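Marzo. Cuaderno del taller de debate, cuarto de atrás

Escribo esto por la tarde, con las notas de la mañana delante. Junaid Sethi, si lees antes que los demás, corrige lo que no entendí bien.

**Tema de la sesión:** refutación en tiempo corto. La moción era «Esta casa cerraría el centro de Plitville a los coches particulares». La elegimos porque todos conocen el lugar y así no se pierde tiempo en explicar el contexto. Se inscribieron más personas que la vez pasada, pero tres no vinieron y tuve que rehacer los equipos en la pizarra, con bastante desorden.

**Lo que probamos:**

- Discurso de apertura como siempre.
- Refutación de 48 segundos, con cronómetro visible para el orador.
- Dos preguntas permitidas desde el otro equipo, y ninguna dentro de los primeros segundos.
- Resumen final hecho por una persona que no habló antes.

El límite de 48 segundos viene de la hoja que Merkness nos mandó en el otoño. Yo lo encontraba demasiado severo. Después de la sesión pienso que funciona para los que ya tienen experiencia, y que para los nuevos es un castigo. Un chico del equipo B gastó casi todo el tiempo en repetir el argumento contrario («mis oponentes dicen que...») y cuando empezó a contestar ya sonó la campana. Anoto para la próxima: enseñar primero a resumir al contrario en una sola frase, con ejercicio escrito, y solamente después poner el reloj.

La jueza del ejercicio dio la victoria a la oposición. Estoy de acuerdo con el resultado, menos con el motivo. Ella premió la seguridad de la voz. En la rúbrica la voz vale menos que la estructura, y esto lo tenemos que hablar antes de la ronda con Stadell, que allí los jueces son muy estrictos con la hoja.

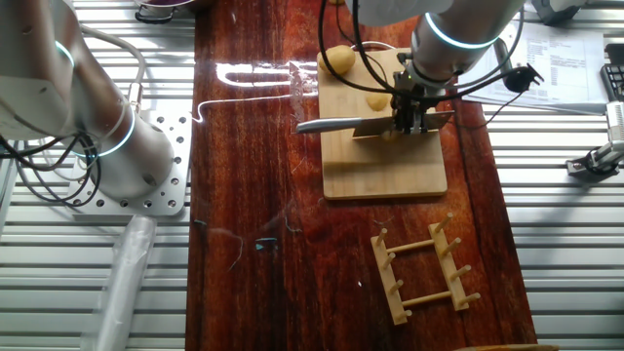
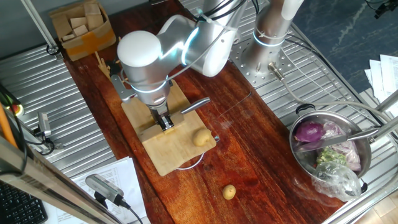

**Sobre las tarjetas de evidencia.** El archivo tiene ahora 356 tarjetas. Demasiadas son de transporte y casi ninguna de salud. También hay tarjetas sin fuente, que deberían estar fuera; separé las primeras que vi y las puse en el sobre gris. Pido por favor que no se devuelvan al archivo sin escribir de dónde sale el dato. En la simulación una oradora leyó una tarjeta de estas con mucha convicción, el otro equipo preguntó por el origen y ella no pudo responder. Perdió el punto, con justicia, aunque el argumento era bueno.

**Formato Okonkwo.** Lo llamamos así por el cuadernillo, para quien no estuvo en invierno: cada orador defiende primero la posición que le gusta menos. Lo hicimos en la segunda parte. Mejor ambiente que en la primera, más risas y también más escucha. Mi duda es si sirve para preparar torneo o si es sólo un calentamiento agradable. Junaid dice que sirve. Yo quisiera repetirlo con una moción menos cercana, por ejemplo sobre el voto obligatorio, y comparar.

**Inscripción.** El cartel decía «entrada libre» y el correo decía «plaza con reserva». Dos personas me preguntaron en la puerta cuál era la verdad. Entraron sin problema, pero hay que escribir lo mismo en los dos sitios. Yo corrijo el cartel, que alguien corrija el correo.

**Pendiente:**

- Rúbrica: bajar a una página y traducir «signposting» de una vez. Propongo «señalización», suena un poco a carretera.
- Contestar a Stadell con los nombres de los equipos.
- Pilas para el cronómetro grande.
- Preguntar si el cuarto está libre también por la mañana en abril.
- Moción siguiente, sin decidir. Acepto ideas al margen de esta hoja, con letra legible.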